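5.3 Recording and replaying the bag-picking trials

This section covers the trials used to compare the two grasp planners, Plernateo and Lirnen, on packets held in open-topped bags. Read section 4 first if the wrist camera has been taken off or moved since the last calibration. The steps assume that the arm is homed, the Cimow control software is running and the emergency stop has been tested that day.

Before you start

The bag must stand up without help. Paper gift bags with a flat base work well. Bags with a gusset that folds inwards do not, and results from them should not be mixed with the main set. Place the bag on the hard floor inside the reach of the arm, with the opening facing up and the handles folded outwards over the rim.

Load the bag with wrapped sweets or similar light packets. Mixed sizes and colours are wanted. Do not sort them. Leave any tissue paper where it is, as the method is meant to cope with soft lining that looks like part of the contents.

Caution: keep hands out of the bag once the arm is enabled. The fingers can close without warning if a replay has been left in the queue.

Setting up a trial

1. Open the Cimow trial panel and choose "Container, open top".

2. Set the finger closing force limit to 4 newtons. Higher values crush thin wrappers and the slip signal becomes hard to read.

3. Set the approach speed to 75 millimetres per second. The arm slows by itself once the fingertips pass the rim.

4. Check the wrist camera picture. At least one fingertip must be visible when the fingers are fully open. If neither can be seen, stop and repeat the camera calibration.

5. Check that the cable on the gripper is tied back and does not pull when the wrist is turned to either end of its travel.

6. Choose the planner. The panel picks Plernateo or Lirnen from the trial list. Do not override this by hand, or the order effects described in 5.6 cannot be removed later.

7. Press Record, then Enable.

Entering the bag

The first part of each trial is the entry. The planner has to find the rim, pick an angle and bring both fingers into the opening without catching the side of the bag. Printed bags are harder than plain ones at this stage. Strong artwork on the outer face gives the camera many false edges, and early versions of Lirnen often took a printed border for the rim.

8. Watch the entry from the side. If a finger presses on the paper hard enough to tip the bag, press Hold and mark the trial "rim contact". Do not straighten the bag and carry on.

9. If a handle has dropped across the opening, mark the trial "handle" and reset.

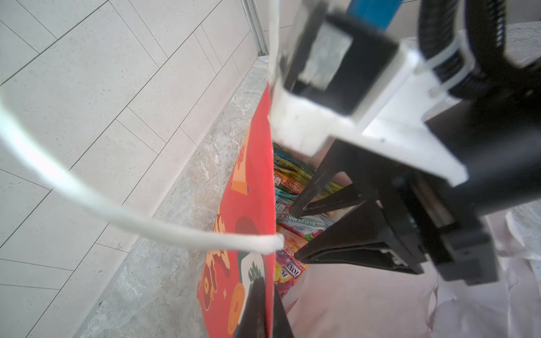
10. Once both fingers are inside, let the planner work without input until it reports a grasp or gives up. The time limit is 800 control cycles, counted from the moment the fingertips pass the rim.

11. When a grasp is reported, the arm lifts straight up and waits. Record what came out: one packet, more than one, lining, or nothing.

12. Put the packet back by hand only after the panel shows Disabled. Drop it in from rim height. Do not place it neatly on the stack.

Note: packets stacked on edge give different results from packets lying flat. The panel asks for the arrangement before each trial. Answer for the way the packets lie at that moment, which may have changed since the bag was loaded.

Replaying a trial

Replays are used to check that a failure belongs to the planner and was not caused by a worn fingertip or a loose mount.

1. Select the trial and press Replay (arm only). Remove the bag first.

2. Compare the recorded and replayed fingertip paths. They should lie on top of each other in the plot.

3. If they drift apart during the descent, check the wrist bolts and run the calibration again. Discard the trials made since the last good replay.

What the method has shown so far

The reference set was closed on 4 February 2025 and holds 452 trials, split evenly between the two planners. Plernateo tries to name each packet before choosing one. Lirnen makes no attempt to name anything and looks only for a gap wide enough for a finger. We expected Plernateo to do better where wrappers differed strongly in colour. It did so for flat packets, but for packets on edge Lirnen brought out a single packet more often and gave up less.

Most of Plernateo's failures on edge-stacked packets came from lettering. Large print on a wrapper was split into separate regions, and the planner aimed at the boundary between them, where there was no gap at all. Turning down the colour weight helped a little and made the flat case worse. The default has been left alone.

Lining was lifted by mistake under both planners. The Vondráček stiffness check, switched on in the panel under Contact, closes the fingers part way and measures how far the material gives before lifting. It lengthens each trial. It is off in the reference set and must stay off for any trial that will be compared with it.

Trials with the check on are saved to a separate folder. The export tool will refuse to merge the two. See 5.7 for the file layout.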